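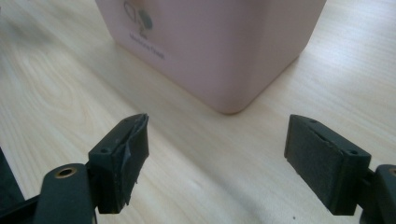

Drovia Cellar Support
Ticket: Reserve price and bottle size wrong after lot import
Status: Resolved
Opened by: Jhun Manalastas, Magbanua Spirits Auctions
Assigned to: Dindo Padilla
Priority: High (sale preview goes live in February)

Jhun Manalastas, 9:12 a.m.
I imported the lot sheet for our old brandy and rum sale and the reserve on lot 10 is wrong. It's an Armagnac from the Lukum estate, pre-phylloxera, one owner. The reserve in our sheet is $3,000. In Drovia it shows as $3. The estimate range for the same lot came over blank.

The bottle size is off as well. The sheet says magnum and the lot page says standard.

I deleted the lot and imported it again. Same result. The other lots look fine as far as I can tell, but I have not checked every one.

Dindo Padilla, 9:40 a.m.
Thanks, Jhun. Please don't publish the preview until this is sorted. Can you tell me:

- Was the sheet exported from another program, or typed in by hand?
- What is the regional setting under Account > House Details?
- Is the bottle size in its own column or part of the title?

Jhun Manalastas, 10:05 a.m.
Most of it was exported from Fonumex, which we used before we moved to you. Lot 10 was added by hand later, when the consignor finally signed. Regional setting is United States. Bottle size has its own column.

Dindo Padilla, 11:20 a.m.
I have your sheet open. There are two separate problems.

First, the reserve on lot 10 is typed as 3.000 with a period. With a United States setting we read that as three dollars and no cents. The lots from Fonumex have no separator at all, so they import correctly. The estimate is written the same way, with a dash between the low and high figures, and our importer skips a range when the low figure is below the minimum bid. That is why it came over blank.

Second, the size column on lot 10 says "Mag." with a period. We accept "magnum" or the volume in liters. Anything we don't recognize is set to standard, with a line in the import log but no warning on screen. I have passed that on to the product team.

Steps to fix

1. Open the lot sheet and change the reserve to 3000, no comma or period.

2. Put the low and high estimate in their own columns, using the same format.
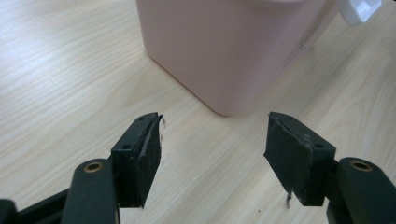 3. Change "Mag." to "magnum" in the size column.

4. Delete lot 10 in Drovia, then import with "Add missing lots only" checked. This leaves the lots you already have alone, including the photos and condition notes.

Jhun Manalastas, 1:48 p.m.
Did all of that. Reserve and size are right now. The estimate is showing too.

One more thing. The condition note for lot 10 is gone. It had the fill level and the wax seal description.

Dindo Padilla, 2:15 p.m.
Deleting a lot removes its note, and I should have told you to copy it first. Sorry about that. Deleted notes are kept in History > Removed Items. I restored yours and attached it to the new lot. Please read it through before you publish.

Jhun Manalastas, 2:31 p.m.
Note is back and reads correctly. I also went through the reserves on the remaining lots and they match the sheet. You can close this.

Dindo Padilla, 2:34 p.m.
Closing. The size warning request stays open with the product team, and you are on the list for updates.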